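About Prildale

Home
Classes
Prices
About us
Contact

Most language schools will tell you that you can be fluent in three months. We have met a lot of people who paid for that, and they usually turn up at our door able to order a coffee and ask where the station is. So we'd better say early on that we don't promise fluency, and we would be wary of anyone who does.

Prildale is a small evening school for adults. We teach Hungarian and Ukrainian, plus English for people who have moved here and need it for work. It was set up by Hajnalka Takács and Arsen Nazarenko, who had both taught for a chain where the teacher read from a script and the students filled in a happiness form at the end of every lesson. The forms were always very happy. The exam results were another matter.
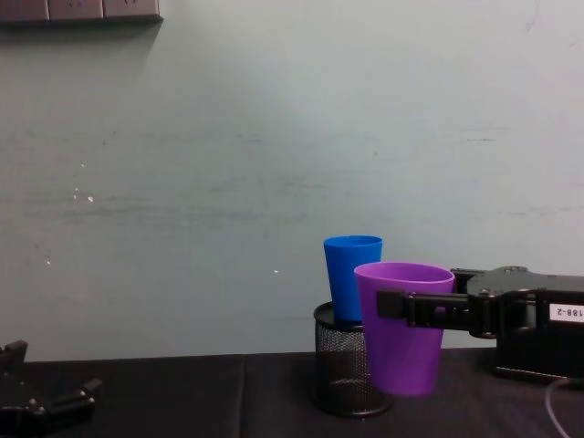
We have been going for 14 years now, and in that time we have been offered every kind of wonder method. Learn in your sleep. Learn with baroque music. Learn from an app with a cartoon bird, or a cartoon fox, or a cartoon something. We tried some of them, since it would be silly to sneer at a thing without trying it, and a few were quite pleasant. Hajnalka still uses a set of picture cards from the music people. She left the music in the box.

How we teach

A course lasts 18 weeks, one evening a week, with homework. You will be asked to speak from the first evening, badly, and you will be corrected. Some people don't like this and we would sooner they found out from this page than from the second lesson. There is grammar. Hungarian has a great deal of it, and we have yet to see the course that makes it go away by giving the cases friendlier names.

We use the Levchenko readers for Ukrainian. They are old-fashioned and the jokes are poor, but the stories get harder at a sensible pace and the word lists at the back are correct – you would be surprised how rare that is. For Hungarian we write our own sheets. A typical learner who does the homework will know 300 useful words by the end of the first course. That may not sound like much. Ask the people selling you 5,000 how many their students remember in June. 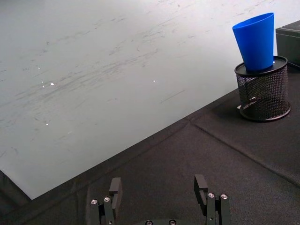
We are sometimes asked whether we have "native speakers only". Hajnalka and Arsen each teach the language they grew up with, but we don't think much of it as a selling point. Plenty of people speak a language perfectly and can't explain a word of it. Our English classes are taught by whoever teaches English best, and they have to give a trial lesson to prove it.

What we don't do

We don't do certificates of attendance with gold edges. We don't do "levels" of our own making, which mostly exist so that you can buy the next one. We don't do discounts that end at midnight. In the past we sent out a newsletter through a firm called Prelto, but hardly anyone opened it, so we stopped.

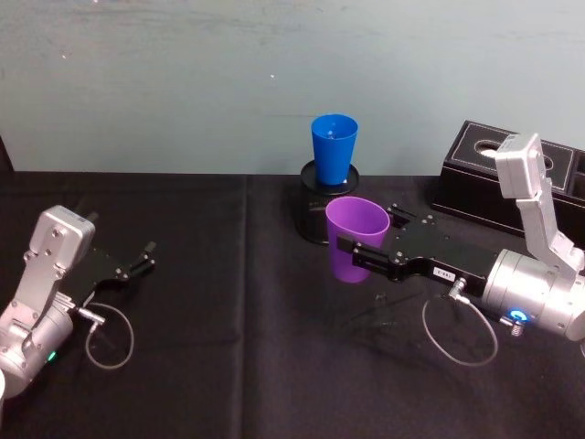
Joining us

Enrolment opens twice a year and we take 31 students in each intake, spread over all the classes. If a class is full we will say so. If we think you are in the wrong class we will say that as well, normally before you have paid. Come and sit in on an evening first. Lessons start at 6.30 pm and the kettle goes on at the break.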